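Household hints: what I learned about cloths from a robot

Posted 2018-12-06 under Kitchen, Cleaning, Days Out

Regular readers will know that I have opinions about dishcloths. I have been folding them for most of my life and had assumed the subject was closed. Then my neighbour Raimonds Avotiņš got hold of two tickets for the open day at Lepik, out past Stuston, and his wife had the sense to be busy.

We were promised The Future of Housework. There was coffee in an urn and a talk by a cheerful engineer called Deividas Bite, who told us his team had logged 2,401 attempts at handling cloth since October and were hoping for 4,000. I have teenagers who haven't managed seven.

After the talk we were let through to the table where the arm works. Speckled cloth, black gripper, much concentration from the visitors. 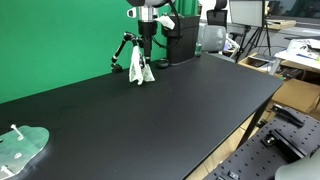
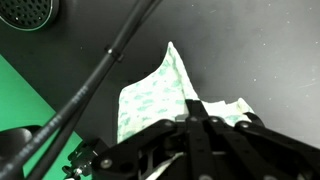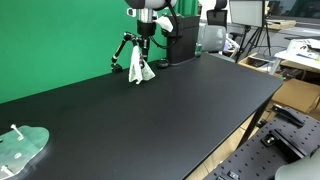

I asked Mr Bite why cloth, when there must be easier things in a kitchen, such as tins. He said a tin is the same shape every time you reach for it. I went home and looked at my airing cupboard with fresh respect.

So, the tips, some of them his and some of them mine.

Hang before you fold. Take the cloth by one corner and let it drop, then run your other hand along the edge until you meet the next corner. Much quicker than chasing corners round the worktop.

Give it a shake out of the machine, one good snap, before it goes on the airer. Saves ironing, if you iron tea towels. I don't, and my mother need not read this.

Fold on a dark surface if your cloths are pale. You'll see the edges, and also all your lint, so keep a damp sponge handy.

Skip the fabric softener on anything you dry up with. It leaves a coating and the water just slides about on the glasses.

Raimonds wanted to know if the arm did fitted sheets. Mr Bite went a bit quiet and offered us another biscuit.

Next time: limescale, and whether that Grarari descaler from the Sternlow market is worth the money.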